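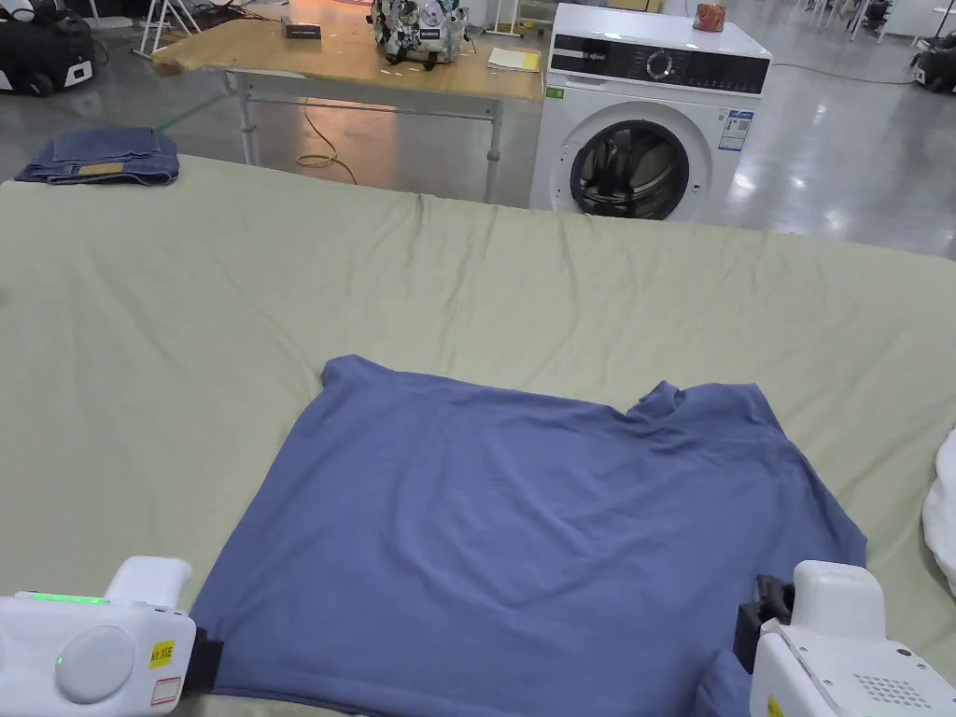
Figure 2. Flattening a T-shirt with both grippers before the first fold.

3.2 Folding Sessions

The folding task was given to the second-year project course at Virncombe, where students worked in pairs and recorded demonstrations with two hand-held grippers. Each pair chose its own order of steps, provided that the garment was spread flat before any fold was made. In Figure 2 the two jaws are clamping the edges of a blue short-sleeved T-shirt on a green sheet, and creases still cross the body of the shirt. We scored this stage separately from the folds. A shirt was marked as flat when both sleeves lay open and the hem could be seen along its full length, and small creases were ignored.

The course collected about 500 demonstrations between September and the end of the term. Two of the authors (Tierney and Dudás) went through all of them and removed 88, mostly cases where a jaw lost the cloth and the student started over without stopping the recording. Demonstrations in which the cloth slipped but was picked up again were kept.

Pairs differed a good deal in how they held the shirt. Some gripped the hem first and pulled toward themselves, while others began at the shoulders. We did not correct either habit during the sessions. The effect of the starting grip on the trained policy is reported in Section 4.1.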